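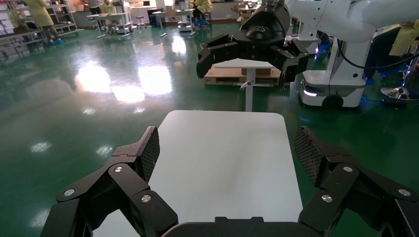
Progress report to the Llorente Fund
Settling saleroom accounts in digital currency: second report
Prepared by Ffion Gwynne, project lead, Clumard Auctions
27th July

Dear Rodrigo,

You asked for something shorter than the last report and with fewer appendices. There are no appendices. I can't promise the rest.

Where we are

The payment desk has been open to buyers since the spring sales. As you'll remember, the grant was to find out whether a middling regional auction house, with a middling clientele and a roof that needs doing, could take digital currency for jewellery, watches and silver without frightening its bank, its consignors or its auctioneer. The bank is calm. The consignors are mostly calm. Fulgencio has asked that the word "blockchain" not be used within earshot of the rostrum, and we've agreed to that.

Across the sales covered by this report we offered 1372 lots under the new terms. Buyers of 32 of them asked to pay in digital currency, and 21 of those went through to completion. The other 11 were paid for by card or bank transfer in the end, usually after the buyer had read the page about network fees. One gentleman read the page, telephoned to say it was the clearest thing he had ever seen on the subject, and then sent a cheque.

I know the business plan had a larger number in it. I wrote the business plan. I'd had a good lunch with Begoñe at the time and we had both just read about a very large diamond.

How it works now

The first version let the buyer choose any of nine currencies. We now accept two, which covers every buyer who has asked except a man in Evero who wanted to use something with a cartoon otter on it. The hammer price stays in pounds. When the buyer asks to pay, the desk issues a quote that holds for fifteen minutes, the buyer sends the money, the processor converts it straight away and we receive pounds the next working day. At no point does Clumard own any digital currency, a fact I have now explained to our insurers on three occasions and to my mother on four.

Fifteen minutes was a compromise. The processor wanted five. Bonifacio in accounts wanted an hour, so that he could finish whatever he was doing first. In practice most people pay inside the first few minutes or let the quote lapse and ask for another, and we allow two lapses before someone rings them.

Identity checks

These took the longest and I don't think we could have done them faster. Every buyer paying this way has to be checked before the sale, with papers showing where the money came from. We had supposed this would be unpopular. It was. Several people who had been very keen in December, when we held the open evening, lost interest on being asked for a copy of their passport, and I leave you to draw your own conclusions about the open evening.

The checks are done by Begoñe and a part-timer, using the forms we sent you with the first report. The forms have since been cut from eleven pages to six. Nobody has missed the other five. Where a buyer already has an account with us, the check now takes a morning. For a new buyer it is nearer three days, so the deadline for registering is printed at the front of the catalogue, in bold, and again on the back. People still ring on the morning of the sale.

Things that went wrong

A buyer of a pair of sapphire earrings sent the full amount to the right address on the wrong network. The money wasn't lost but it spent nine days somewhere that the processor described as "recoverable", and the consignor, who had been promised her proceeds in time for a holiday, was not soothed by the word. We paid her from our own account and waited. The payment page now names the network in large type and makes the buyer type it back to us. It's ugly and it has worked so far.

Refunds are the other sore point. A bracelet was returned because the catalogue had the wrong carat weight (our fault, entirely). Our terms said we would refund "the amount paid" and the buyer, quite reasonably, asked the amount of what. Between the sale and the return his coins had gone up a good deal. We refunded in pounds and gave him the commission back as well, and the terms have been rewritten by our solicitors. They charged us for the new wording, having also charged us for the old.

Lastly, the saleroom screen. We had planned to show the bid in pounds with the converted figure beneath it. During the first sale the lower figure kept moving while the bidding didn't, and two people in the third row thought they were being outbid by somebody invisible. It has been taken off.

Money

We are under budget on software, because Arusness charged us less than quoted for the link to our accounts system, and over budget on legal advice for reasons given above. The two very nearly cancel out. Training came in as planned. The marketing line is barely touched and I'd like your permission to move half of it to identity checking, where it would pay for the part-timer until the end of the grant. Bonifacio will send the figures separately, in the format your office prefers, with his apologies for the last lot.

What happens next

The autumn jewellery sale will be the first at which the desk is open to telephone bidders. We'll also start offering consignors the choice of opting out lot by lot. At present they opt out of the whole thing or not at all, and one family has been holding back a very decent canteen of cutlery on principle.

We have had one enquiry from the other direction, a seller who would like to be paid in digital currency. Fulgencio's view is no. Mine is that it deserves a page of notes before we say no, and you'll have the page with the next report.

I would also like to talk about what counts as success. The original target was a share of total sales and we aren't going to meet it. We can show you fairly exactly what it costs a house of our size to offer this, who uses it and how often it goes wrong, and I think other houses would find that useful, if only to put them off. If the Fund is content to have the target restated along those lines, I'll draft something for your next meeting.

Do come to the autumn sale if you can. Parking is behind the building and the coffee has improved.

With best wishes,
Ffion Gwynne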